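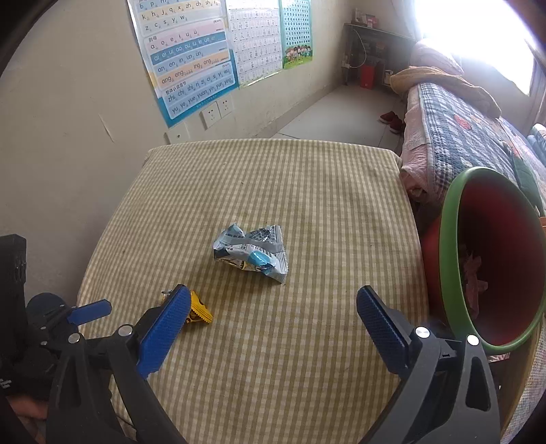 Startseite | Technik | Tiere | Weltall | Mitmachen | Für Eltern

Können Roboter schon unser Zimmer aufräumen?

Stell dir vor, du kommst aus der Schule und dein Zimmer ist blitzblank! Die Bücher stehen im Regal, der Müll liegt im Eimer, und du hast keinen Finger gerührt. Geht das schon? Ein bisschen, und das Bisschen ist ziemlich spannend.

Manche Maschinen sind im Haushalt längst dabei. Staubsaugerroboter fahren durch die Wohnung und weichen Stuhlbeinen aus. Die Waschmaschine wäscht ganz allein, nur die Socken musst du selbst hineinstecken. Und genau da wird es knifflig, nämlich beim Greifen!

Nimm mal ein Bonbonpapier in die Hand. Leicht, oder? Deine Finger merken sofort, wie dünn es ist und wie fest sie drücken müssen. Ein Roboter weiß das alles erst einmal nicht. Zerknülltes Papier sieht außerdem jedes Mal anders aus: mal flach, mal spitz, mal glänzt es so, dass seine Kamera durcheinanderkommt. In einer Fabrik ist es einfacher, denn dort liegt oft tausendmal das gleiche Teil an der gleichen Stelle.

Deshalb üben Roboter mit ganz vielen Beispielen. Menschen machen ihnen vor, wie man eine Tüte packt, hochhebt und über dem Eimer wieder loslässt. Die Ingenieurin Araceli Escobar hat im Juli mit ihrem Roboter Loteo das Müllaufsammeln geübt. Nach 700 Versuchen erwischte er die meisten Tüten, aber für 12 Verpackungen brauchte er 31 Minuten. Das schaffst du schneller! Toll ist es trotzdem, denn am Anfang hat Loteo ständig danebengegriffen (und einmal ganz stolz die Tischdecke mitgenommen).

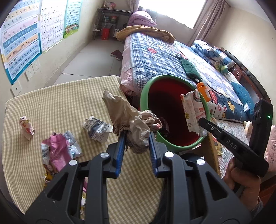

Warum ist eine leere Tüte für einen Roboter schwerer zu greifen als ein Bauklotz?

Ein Bauklotz behält seine Form, eine Tüte knickt ein und verrutscht, sobald man sie anfasst. Der Roboter muss also ständig neu hinschauen und seinen Griff anpassen.

Auch beim Entscheiden haben Roboter noch viel zu lernen. Ist der Zettel auf dem Tisch Abfall oder dein Lieblingsbild? Du weißt das sofort, eine Maschine muss raten oder dich fragen.

Probier es selbst aus! Zieh dicke Handschuhe an, mach ein Auge zu und heb mit nur zwei Fingern ein Bonbonpapier auf.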